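The Box in My Mother's Hall Closet

My mother moved into her apartment in June, and I have been sorting her house ever since. I thought it would take a couple of weekends. Those of you who have done this for a parent are laughing already, and I don't blame you.

The furniture went quickly. My cousin Marijke took the dining table, the piano went to a family two streets over, and nobody wanted the green couch, so it is now in my garage. Paper is what has slowed me down. My mother kept letters, recipes cut out of the newspaper, every report card my brother and I ever brought home, and the instruction booklets for appliances that left the house before I did. I sit down on the carpet with a box at two in the afternoon, and the next time I look up it's getting dark and I've read forty Christmas cards from a woman named Hanneke Brouwer, who I never met and who I now feel I know quite well. (Her hip was giving her trouble for years. She had it done in the end and was dancing at her granddaughter's wedding.)

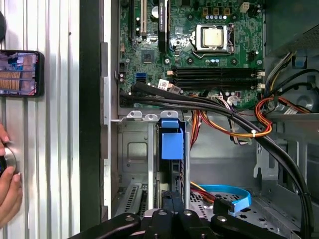

Then there was the box in the hall closet, behind the vacuum cleaner. It held the recipes my mother typed up after she retired, printed out on that thin paper she used to buy in bulk, 192 pages of them. I knew she had been typing. She'd say on the phone that she had been "at the computer all morning," and I would say that's nice, Mom, and tell her about the kids. I never asked what she was working on, and I'm a little ashamed of that.

She had put in everything. Her own mother's pea soup is there, with a note that you must not lift the lid. There are 14 versions of apple cake, most of them with the name of the person who gave it to her, and remarks like "good but Dirk's is better" or "too much cinnamon, do not tell Nele." I called her up and read her that last one and she laughed so hard she had to put the phone down.

She typed all of it on the old desktop in the back bedroom, one of those big towers that hummed so loudly you could hear it in the kitchen. I have a soft spot for those machines. You could open them up and see what you'd paid for!

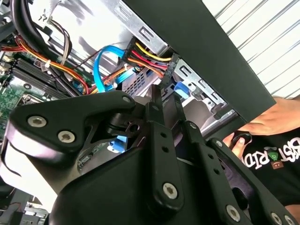
Plenty of cables inside an old desktop.

Anyway, the recipes. I've decided to make them into a proper book for the family, and I've been retyping them in the evenings after supper. I could scan them, I suppose, and my son has told me so more than once, but I like going slowly. When you type out a recipe you end up cooking it in your head, and I've gone to bed hungry more nights than I can count. I'm leaving her remarks in, all of them, even the rude ones about my own lasagna.

The hard part is the measurements. My mother switches from cups to grams and back again, sometimes in the middle of a cake, and she has a unit called "the blue bowl" that turns up everywhere. The blue bowl is sitting on my counter now. I filled it with flour and weighed it, and it came to 288 grams, level. Then I asked her, and she said oh no, you never fill it to the top, you stop at the flower. So I stopped at the flower, which gave me 200, and the honey cake came out just the way I remember it.
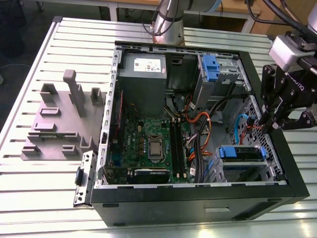
A tower with the side panel off, power supply at the upper left.

I'm up to the soups now. There's a whole section on things to do with leftover bread that I'm looking forward to, and after that come the jams, where I already know there's trouble, as two pages are stuck together with what I think is plum. If any of you have a good way of getting old pages apart, please write to me. I've tried a butter knife on one corner and lost my nerve.

Mom wants the first copy by her birthday, and she would like it noted that the pea soup should go on page one.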